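Workshop Notebook, Dernley Bench
Tue 2 January
Entry by: Yutong Li

1. Condition on opening

The Gatska desktop tower was laid on its side on the slotted worktable and the side cover removed. The power supply remains in the case. The label on its upper face is to be copied into the parts register before any further work. Register entries for this batch begin at 3000.

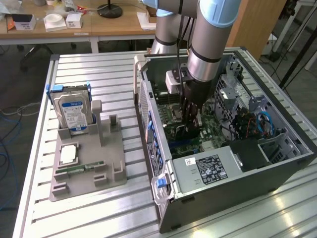

2. Expansion area

Slots are to be recorded by the names printed on the board, including SLOT1_PCI and SLOT2_PCIe. The blue retention clips along the slot brackets are to stay with the chassis.

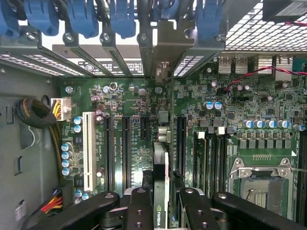 Colleagues are reminded that small screws go in the Dandov tray, which holds up to 50. The batch received in November came with none spare.

3. Outstanding

Memory has not been tested. Yin has asked for the register pages by the end of the week. Cable ties, size 5, are to be reordered.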